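Community Help Desk: Housing and Furnishings

Removing gray marks from a white table in a shared study room

Posted by Dede Eshun, 20 Jul 2020

Our residents' association maintains a study room with a long white table, purchased when the Laryea building was refitted. The top has a matte finish. Over the past year it has acquired faint gray smudges that ordinary dish soap does not remove. The association would like to know whether these marks can be cleaned without leaving shiny patches, and whether the top should be repainted before the room is reopened to residents in November. The maker's care sheet has been lost. Any advice on products would be welcome, as our annual budget for the room is $75.

Tetteh Owusu

Repainting should be considered only after cleaning has been tried. Gray marks on matte white tops are most often one of two kinds: material rubbed off from another object, such as a rubber foot or a metal base, or actual wear in the finish. The first kind can usually be lifted. The second cannot, and further scrubbing will make it more noticeable.

A top with light marks of the sort discussed should be treated as follows.

1. Clear the table and wipe the whole surface with a soft cloth, warm water and a small amount of mild soap. Dry it fully.

2. Move baskets, trays and similar items to another surface before treating the marks. Items slid across a matte top are a common cause of new streaks.
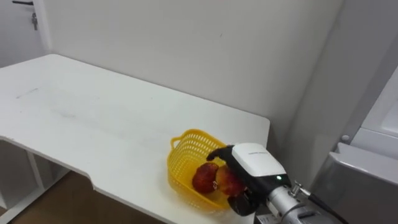
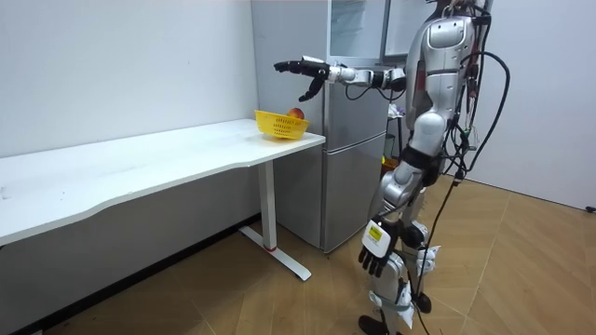
3. Test a paste of baking soda and water on the underside or at a back corner. Wait until it has dried before judging the result.

4. If the test area shows no change in sheen, apply the paste to one mark at a time with light pressure. Rinse twice.

5. Leave any mark that remains after two attempts. It is probably wear.

Products containing bleach or acetone should not be used on a painted or coated top. Felt pads under anything kept on the table permanently are recommended.

Castex

We had the same trouble and used a melamine sponge. Worked fine on most of it but there is now one glossy spot near the corner where somebody pressed too hard. Please test first.

Zarkon

Please refer to the earlier thread on desk care, which has 29 replies. A plain white pencil eraser is also suggested there for short streaks. I have not tried it on a matte finish.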